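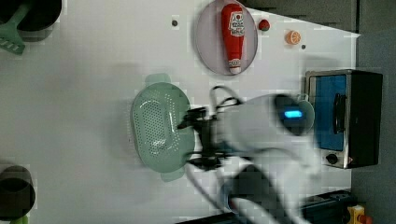

Rinska Kitchen Task Kit, reviewed 5/26/25

I ordered the Rinska kit in December for our teaching lab and have used it most working days since. It costs $2,825 without the arm. For that you get the gripper, the mounting plate, the control box and the software license, plus a set of kitchen props. We run it on a white arm we already had, bolted to a plain tabletop.

Setup took 2 days. The mounting plate went on in ten minutes, but the software would not find the gripper until we updated the control box, and the manual skips that step. Support at Priser, the dealer, answered the same afternoon.

Grip is the strong point. Thin rims are what most grippers in this price range get wrong, and I spent a lot of time on the green strainer for that reason. 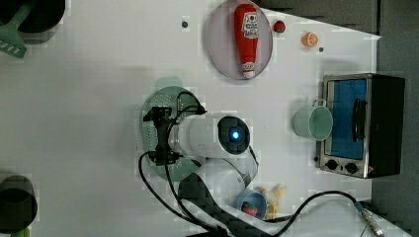 Out of 114 logged tries at picking it up by the rim, 7 failed. Most of those came on one morning when I had set the speed too high. The Clamden gripper we used before dropped it far more often.

The ketchup bottle is harder. It rolls if the fingers come in off center, so I leave it lying on a plate and approach slowly. The toy fruit is easy, apart from the small red one, which needs the fingers almost closed before you start.

Cables are my main complaint. They loop well away from the gripper and you have to plan moves around them. Buzatu sells a clip set that helps – it should be in the box.

I would buy it again for teaching. For faster work I would look elsewhere.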